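Minutes of the Hand Teaching Working Group
Jundholm workshop, January 15, 2021
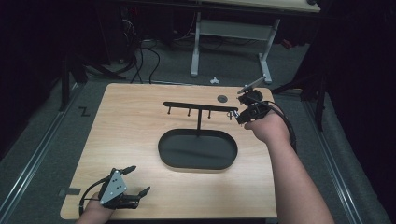
The meeting came to order a little after the coffee was ready, and the chair thanked everyone for making the trip over, especially the pair from the Zindari office who had to leave home in the dark. The minutes of the last meeting were read and approved with one correction: the loaner arm went back to Jayasinghe with its original power supply and not the spare, as we had written.

Demonstration count

The group now has 1,274 recorded demonstrations on the shared drive, all made with the hand-held grippers. There was a good deal of pleasure at this number, and some of it was deserved! The person who looks after the drive reminded us, kindly, that 400 of these come from the first weeks, when each of us was still finding our own way of holding the things, and that they are a mixed bag. After a long and friendly discussion it was agreed to keep all 400 but put them in a folder of their own, so that anyone training a policy can leave them out. Nothing is to be deleted before the February meeting.

Rack task

Most of the morning went to the black rack with the crossbar and hanging pegs, which stands at the tray on the light wooden table. Members who have been teaching this task with a gripper in each hand spoke about how it feels. The general opinion was that the far end of the crossbar is comfortable for the right hand, while the left hand tends to get forgotten down at the near corner of the table. One member wondered whether a resting hand teaches the robot to rest too, and we spent quite some time on that question (longer than the agenda allowed, but it was a good conversation). It was agreed that a waiting hand is fine as long as it waits in the same sort of place every time, and that whoever is demonstrating should settle both grippers before starting a recording.

The matter of cables came up again. Each gripper trails its own, and a demonstrator who reaches across the table can end up leading the cable along with the hand. For now, please let the left one fall away to the left and the right one to the right, and start over if they cross. A member offered to bring some soft clips from home and was thanked warmly.

There was also a request to slow down. New people in particular want to be quick, and we understand the feeling, but the arm that copies us has no use for a hurried wrist. Approach the bar, pause, close the jaws, pause again, and only then move on.

Remote control sessions

The Punumov site reported on teaching the same rack task by remote control, with the demonstrator in a separate room watching a screen. They find it tiring and would like sessions held to 2 people taking turns. Their recordings take longer to make than ours, but the robot's own joints are in the data from the start, and they feel that saves them trouble later. Our side still prefers the hand-held way for anything with two hands in it. Both methods will carry on, and 3 members volunteered to try a day of each and write down what they notice.

Other business

The sign-out sheet for the grippers has gone missing again. A new one will hang on the inside of the cabinet door.

Jayasinghe has asked whether visitors might try a demonstration themselves. Everyone liked the idea, provided those recordings are labeled as practice.

Actions

Sort the early recordings into their own folder: data group.
Bring cable clips: member who offered.
Write one page on resting the idle hand: Zindari.
Report back on both teaching methods: the three who volunteered.

The next meeting will be in February at Punumov, lunch provided.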